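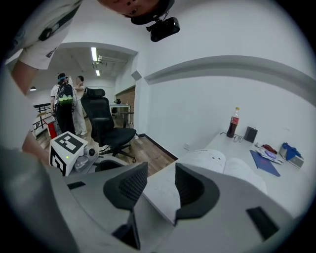
Rolling a Poltar phone back to an earlier firmware

The steps below apply to handsets on build 2351 that need to return to build 1469. Later bootloaders refuse the older image, so check the build number under Settings, System, Version before starting.

What you need

A computer with the Trirnton flashing tool installed, the signed 1469 image, a data cable and at least 50 per cent battery. Back up the phone first. The process wipes all user storage.

Step 1. Turn on developer options and allow bootloader unlocking. If the switch is greyed out, the phone is locked to a network and the remaining steps will not work.

Step 2. Power off. Hold volume down and connect the cable. The tool should list the phone as "Srithong mode". If it lists nothing, try a port on the computer itself and avoid hubs.

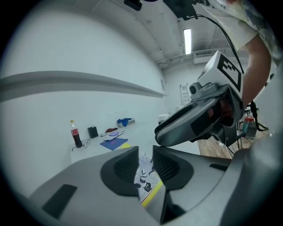 Pramila Upadhyay wrote in to say that her phone only appeared in the tool after she had removed the old Rindwood driver and restarted the computer. She was using the November release of the tool.

Step 3. Load the image and compare its checksum with the one in the release notes. Do not continue if they differ.

Step 4. Set the write timeout to 3000 milliseconds. The default is too short for the system partition and the tool will stop with a write error.

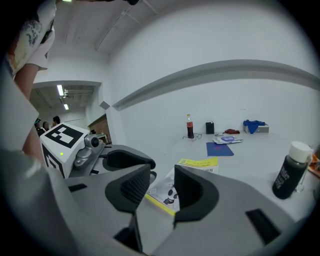 Step 5. Press Flash and leave the cable alone until the tool reports that all partitions are written. The first start is slow — allow it several minutes before forcing a restart.

Step 6. Turn off automatic updates before joining a wireless network. Otherwise the phone will fetch build 2351 again overnight.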